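Sorting out the electrical drawer
29/04/2022

I have been putting off the electrical bits since we moved to Burnstead. They had ended up in one deep drawer with the tape, the string and a lot of dead batteries, and every time I wanted a fuse I had to tip half of it out.

Juraj Paulík gave me 2 plastic trays he no longer needed, so I finally made a start. It took most of a morning.

What went where

The rule is simple. Red tray for switches, breakers and anything else that belongs on a panel. Blue tray for whatever doesn't fit that, to be filled last. I put both on the grey felt, as small screws don't roll far on it.

The push button box came out first. I bought it for the pump and then fitted a different one, so it can stay in the red tray until the shed gets its own supply. The breaker is a spare. I am keeping the round knob with the yellow face too, although I have no plan for it.

The batteries went in a bag for the tip, along with 9 plugs with cracked cases.

Tape stays out on the table, as I use it for labelling boxes and it was always at the bottom of the drawer.
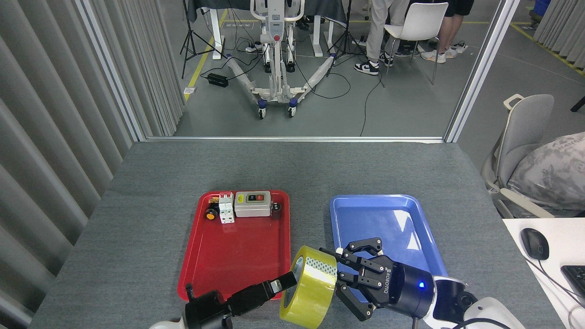

Still to do

Cable ends, mostly. Nantana wants the short ones for her evening class, so I will bag those up for her. The long flex needs coiling and hanging in the hall cupboard, and the drawer itself wants a wipe before anything goes back in it.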